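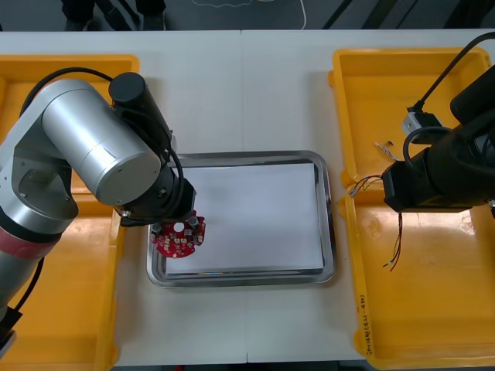

Left arm with a circuit board over the tray, right gripper with thin wires at the yellow bins.

Home | Guides | Grippers | Arms | Cameras | Contact

Comparing two grippers on small electronic parts

At Jurkine we had to choose between the Wurkico fingers and the Semetti fingers for sorting small parts. This guide explains how we do the test, so you can repeat it on your own table.

1. Put a shallow metal tray in the middle and lay a sheet of white paper in it. Fine wires are much easier for the camera to find on paper than on shiny steel.

2. Set two bins on each side. Write the label on the rim of the bin, not on the floor, where the light reflects.

3. Set the closing force low and raise it in small steps. We stopped at level 8.

4. Place the parts by hand with space between them. Mix flat boards with wire bundles — the wires are the hard part of the test.
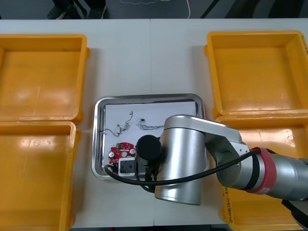
Arm above the tray, with a round red board, a white module and several wires on the paper.

5. Run 47 picks with each gripper and write down every drop. Keep the same speed for both, otherwise you can not compare.

6. After 12 picks, check that the cable on the arm can still move freely. If it pulls at the wrist, give it a bigger loop.

Our Semetti fingers held the boards better. With wires the Wurkico pair dropped less, but it was slow to open. We will repeat the test with the Kahraman controller before we decide.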